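1/ Sunday job: sorting out the big work table at Erkamville. I've been looking forward to this all week and I'm not even sorry!

2/ New brown paper over the whole table first. We get ours from Yaman, 100 metres on a roll, and it takes pencil beautifully. Smooth it from the middle outwards and go slowly.

3/ Then my favourite bit – the blue tape! Lines across, lines down, and suddenly a plain old table has proper squares. Everything gets a place.

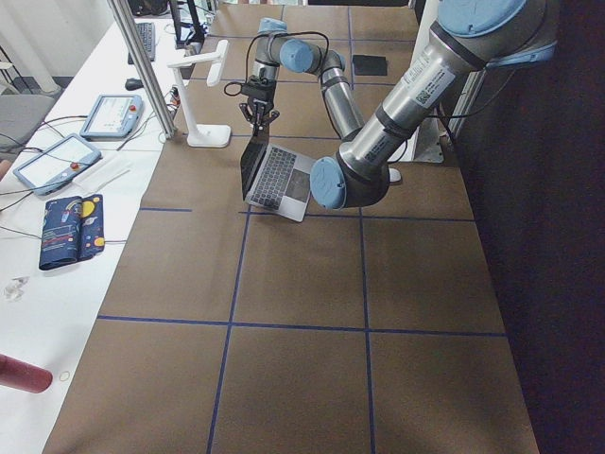
4/ Laptops get a square to themselves, lid open, nothing else in with them. I love how that silver looks against the brown.

5/ Tape is the Fleltis one, 16 rolls left in the cupboard. It peels off paper cleanly if you pull it back low and flat. Voken's was fine too, just a bit stretchy round corners.

6/ Next up, the white desk. Might need a second pot of tea for that one!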